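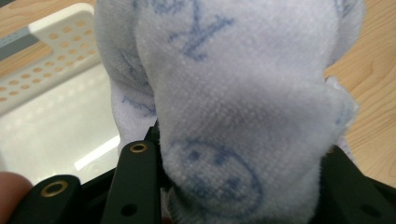

The upright piano at Skivdale had to come up three flights of stairs, and Ekow Darko paid for the movers himself. That was in April, when the old net-mending loft above the harbour still had no heating and one working socket. It now puts on chamber music through most of the year, for audiences of up to 60.

Darko trained as an accompanist and spent much of his twenties in rehearsal rooms. He wanted a hall where a singer could work at half voice and still be heard in the back row. The loft has a pitched timber roof and a long, narrow floor, and he has left both alone. Curtains along the north wall were added after the first season, when string players complained of an echo.

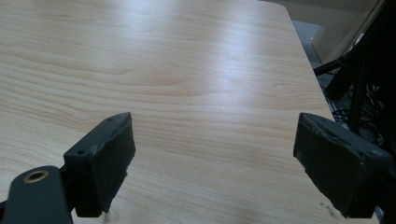 Programmes are short. A typical evening has two works and an interval, with soup on sale downstairs. The Maes Quartet played there in the autumn and came back in the spring with a new piece, Flollitari, written for them and lasting 20 minutes. It begins with the cello alone and takes a long time to get louder. Some people in the audience disliked it and said so over the soup.

Hire is open to anyone. Local choirs pay a lower rate, and the youth opera group from Hundolau has the room free for three afternoons before each production. Darko plays for them when he is in town.

He would like a better piano. The present one holds its tuning badly in damp weather, and the stairs have put off two dealers so far.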